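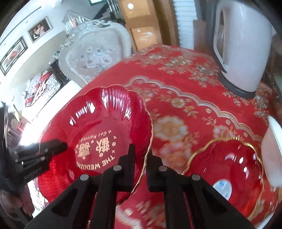 What happens to a token after the drop

A feature on claim periods, vesting and the arithmetic of giving coins away

By Manju Shakya

When Katiyar switched on its main network in October, it had no sale and no private round. Most of the supply was set aside for people who already held accounts on two older networks, Viscombe and Stirnley, and could prove it. The team published a list of eligible addresses, opened a claim page and left it open for 60 days.

Distributions of this kind are now common enough to have a standard shape. A snapshot is taken at a fixed block height. Each account in the snapshot is given a weight, the weights are turned into token amounts, and the full list is hashed into a Merkle tree. Only the root of the tree is stored on the chain. A claimant submits an address, an amount and a short proof, and the contract checks these against the root. The method keeps storage costs low, and the claimant pays the transaction fee.

The weighting is where projects differ. A flat amount per account is simple, but it rewards anyone who opened a great many accounts before the snapshot. Weighting by balance removes that incentive and hands most of the supply to large holders. Katiyar used a stepped scale with a floor of 12 tokens and a ceiling of 524. An account reached the ceiling only if it had been active in every quarter of the previous two years. Dormant accounts with large balances received the floor.

This did not please everyone. Exchanges hold customer coins in a small number of pooled addresses, and a pooled address is one account as far as the snapshot is concerned. Customers who had left their Viscombe coins on an exchange received nothing directly, and whatever the pooled address could claim was capped at the same ceiling as any other. The rules had said as much before the snapshot, in the fourth section of a long document.

Claims came in unevenly. The first few hours were busy enough to push up fees, and several users with small allocations found that claiming would cost them more than the tokens were worth at the early price. The contract had no means of batching claims. Polance, a wallet provider, added a relay service in the second week which grouped requests and split the fee between them. It worked by having the user sign a message off-chain, with the relay submitting the transaction. The relay could not alter the receiving address, as that was part of the signed message.

Half of each allocation was free to move at once. The rest vests in a straight line over a year, released block by block. A holder may withdraw the vested part at any time, though each withdrawal is a transaction with its own fee, and frequent withdrawals make little sense for a small balance. The vesting contract cannot be paused and has no administrator key. If a holder loses the private key, the remaining tokens stay where they are for good.

Locking half the supply has an effect on price that is easy to misread. Sites that rank tokens by market value usually multiply the last traded price by the circulating supply. Where the locked part is left out, the figure looks modest beside the fully diluted one, and the gap closes as the year goes on. Continuous release avoids the sudden rise in supply seen with cliff schedules, where 100 per cent of a tranche is freed in one block. It does add steady selling pressure, and anyone pricing the token should allow for it.

Unclaimed tokens are a separate matter. Some projects burn them, some return them to a treasury and some share them among those who did claim. Katiyar's contract sends them to a development fund controlled by a token vote, with a quorum of around 12 per cent of circulating supply. At the time of writing the fund has made two grants — one for a block explorer, one for a second client written in a different language from the first.

Tax treatment varies by country and often turns on whether the recipient did anything to earn the tokens. A record of the claim date, the amount and the market price at that moment is worth keeping, and the same goes for each later withdrawal from the vesting contract. Polance exports these as a plain spreadsheet file. The Katiyar claim page does not, and the transaction history has to be copied from the explorer by hand.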